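Perklow Skills Course
Handout 4: Simple interrupted sutures on the practice pad
Notes by Riet Dijkstra, revised in August

Read this before the session and bring it with you. Handout 3 covered needle handling and the square knot. We will assume you can tie one without looking it up. If you can't, come at 8:30 and Hemant Jaiswal will go over it with you before we start.

What the stitch is for

A simple interrupted suture is one loop of thread, tied and cut by itself. Each stitch stands alone. If one fails, the ones beside it still hold, and a single stitch can be taken out early without disturbing the rest of the line. The price is time. A continuous suture closes the same length faster and with fewer knots.

The pad

Treat the pad as you would tissue. Don't pinch the lips of the cut hard with the forceps. The material tears, and once it has torn the bites near that point won't hold. Work on a flat part of the pad where you can. A cut that runs over a fold is harder to line up and is not what we are practicing this week.

Placing the stitch

Enter at a right angle to the surface. Most beginners come in too flat, and the bite ends up shallow. Turn the wrist and let the curve of the needle do the work. Come out in the cut, take hold of the needle again, and enter the far side at the same depth. The exit point should be as far from the edge as the entry point was. Unequal bites leave one lip sitting higher than the other.

Pull the thread through until the short tail is the length you want. Stop there and look at the loop before you tie. It should cross the incision squarely.

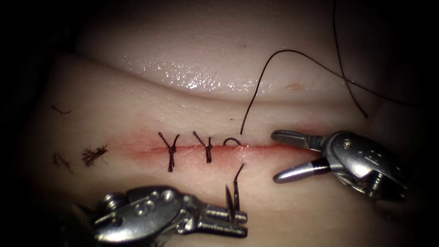
Tie with a double throw first, then single throws in alternating directions. The first throw brings the edges together and the later ones lock it. Tighten only until the lips touch. If the pad puckers, the stitch is too tight, and in a patient that means poor blood supply at the edge. Once the knot is locked, move it off to one side of the cut. We would like to see this on every stitch by the end of the course, but don't worry about it on your first line.

Cut the tails short enough that they don't get caught in the next stitch and long enough to grip at removal. Keep them even. Long strands left lying across the work are a nuisance when you place the next bite.

Spacing

A common rule is to leave the same distance between stitches as there is from the entry point to the exit point. Judge it by eye, then check with the ruler. If a gap opens between two stitches, put another one in. Don't try to close it by tightening its neighbors.

Practice log

Over the course each student places 100 stitches and writes them down on the log sheet. Count only the ones you tied and cut. Last year's group logged 1,088 between them, and the sheets are in the Zamia binder if you want to see how people's notes changed over the weeks. Write what went wrong as well as the number.

Recep Tokgöz signs the sheets at the end of each session. Get his signature before you clean up.

Before you leave

Needles go in the sharps box, never in the trash. Wipe the instruments and close them on the first ratchet only.

For next time: read Chapter 2 of the Eltstead manual, the part on vertical mattress sutures.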